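How to Set Up the Todard Shelf-Picking Kit (and What I'd Do Differently)

Last updated October 19, 2022

I've had the Todard kit running on my bench long enough now that people keep emailing me the same questions, so I'm putting the whole setup in one place. This is the arm-mounted gripper package with the wrist camera and the fixed camera brackets, plus the Nisum software that does the planning. If you bought the gripper by itself, skip down to the part on calibration, since you won't have the brackets.

A quick word on who I am: I write up warehouse and stockroom automation gear at Farkthorpe, mostly for small shops that don't have an engineer on staff. I paid for this kit with our own money and Todard hasn't seen this page.

What you need before you start

The kit itself, obviously. A table or stand that doesn't wobble (mine did, and I lost most of an afternoon to it). A computer that meets the Nisum specs, a hex key set, a roll of matte tape, a soft cloth, and a few of the bins and packages you really plan to use. Please don't practice with foam blocks. They make everything look easy and then your first bag of chips folds in half and you have no idea why.

Step one: mount the arm and walk away

Bolt the base down, snug the bolts in a cross pattern like you would a car wheel, then power the arm up and let it sit in its home pose while you do the cables. I like to come back after lunch and check the bolts again. Mine needed another quarter turn on the two at the back.

Route the wrist camera cable along the outside of the arm with plenty of slack at the last joint. The clips in the box are okay. The Pawlak clips I bought separately are better, they have a hinge so you can open them without swearing.

Step two: place the cameras

There are 2 fixed camera brackets in the box, and the instructions show them high up, looking down at a steep angle. That's fine for an open table. For shelving I got more use out of a lower, flatter view that looks straight at the front of the bins, because so many of my missed grabs happened right where the shelf edge gets in the way. Try both! The brackets come off with one screw each.

Once they're on, open the Nisum viewer and look at every feed at full size. Don't trust the little thumbnails. You want to see the front edge of the shelf, the bin behind it and a bit of the level underneath.

Shelf check, wrist camera first and then the fixed views: 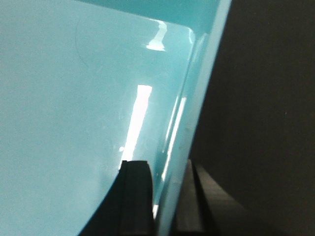
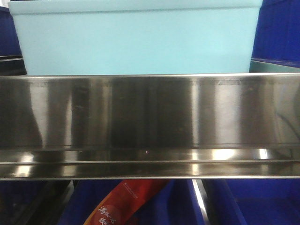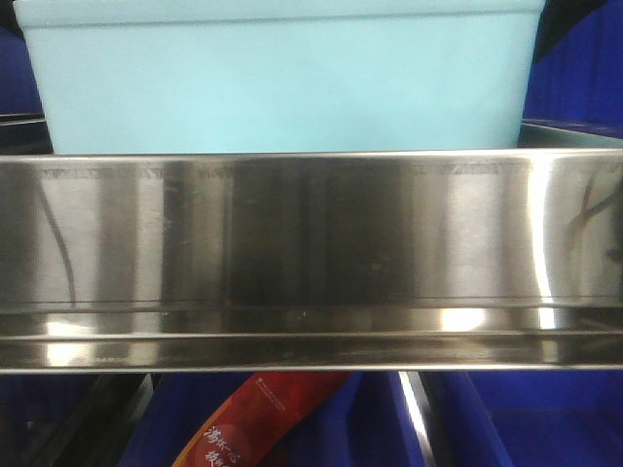

Glare is the setting I would sort out before anything else in the Nisum menus, even before you teach your first pick. The default exposure is set to auto, and auto is a pain around shiny stuff, so go to Cameras, then Exposure, switch it to Manual, and bring it down a notch at a time until the bright patches stop blowing out. Do each camera separately. The fixed views have that long stainless rail running straight across, full of bright and dark bands, and a planner can easily take one of those bands for the edge of something. The wrist view has its own version of the problem, with a tall white reflection on the turquoise plastic ending right above the fingertip. If your shelf has a polished front like that, draw a mask over the metal in each fixed view (Cameras, Masks, Add Region) and keep the mask tight so you don't cover up the packages on the level below.

Don't mask anything in the wrist camera, by the way. It moves, the mask doesn't, and you'll end up hiding whatever you're trying to pick up. I did this for a whole evening.

Step three: calibrate

Print the calibration card on plain matte paper. I laminated my first one because I thought I was being clever, and the software couldn't find it half the time.

Tape the card flat where your bins will sit, hit Calibrate, and let the arm go through its poses. There are 14 of them and you can't skip any. Keep your hands out of the way and try not to lean on the table. At the end you get an error score. Green is good, yellow means run it again, and red usually means something is loose. Save the result with a name you'll recognize later. "test" and "test new" were not good names.

If you only have the gripper and the wrist camera, you can still do this part, just choose Single Camera from the drop-down first.

Step four: teach it the bins

Nisum wants to know where each bin is and how far down the gripper can go. You do this by hand guiding: hold the button on the wrist, move the arm to the rim, tap Save Point, and go on to the next corner. Take your time on the rims. A rounded rim is hard to place exactly, so I pick the inside edge every time and stick to it. Mixing inside and outside points gave me a bin that was slightly crooked in the software and perfectly straight in real life, and the arm believed the software.

If you've got several bins in similar colors sitting next to each other, name them by position and not by color. I started with Blue, Blue Dark and Light Blue and had to redo the lot.

Set the approach speed low for now. There's a slider, and the turtle icon is where you want it.

Step five: first picks

Start with one item in one bin and run it in Step mode, where the arm waits for you to press Continue before each move. Watch the finger on the way in. If it touches the wall of the bin, stop, back it out with the jog arrows, and move your saved rim point a hair toward the middle.

Soft bags need a wider opening and a gentler close than boxes do. I made two grip presets, one called Bag and one called Box, and that covers nearly everything I've tried. Tubs and round bottles still fall out on me sometimes. I haven't found a preset I love for those, so if you have one, please send it my way.

After that, add more items, switch to Continuous, and stay in the room for the first good long run. Mine was set to stop at 1,000 cycles, but you can put any number you like in there.

Is it worth buying?

For a small stockroom with bins that stay put, yes, I think so. The hardware feels solid, the hand guiding is really pleasant to use, and I like that I can fix most things without calling anyone. The printed manual is thin and the exposure default should be changed, so I hope Todard is working on that. The Nisum update in March fixed the slow startup I complained about in my first write-up, so ignore that bit if you've read it.

If you move your shelves a lot, I'd hold off. Every time a bin shifts you're back at step four, and that gets old fast.

Things people have asked me

Can you use your own bins? Yes, as long as the gripper fits inside with room to open.

Does it need internet? Only for the license check and updates.

Will the Pawlak clips fit the older arm? They fit mine with a strip of tape under them. I can't speak for the model before that.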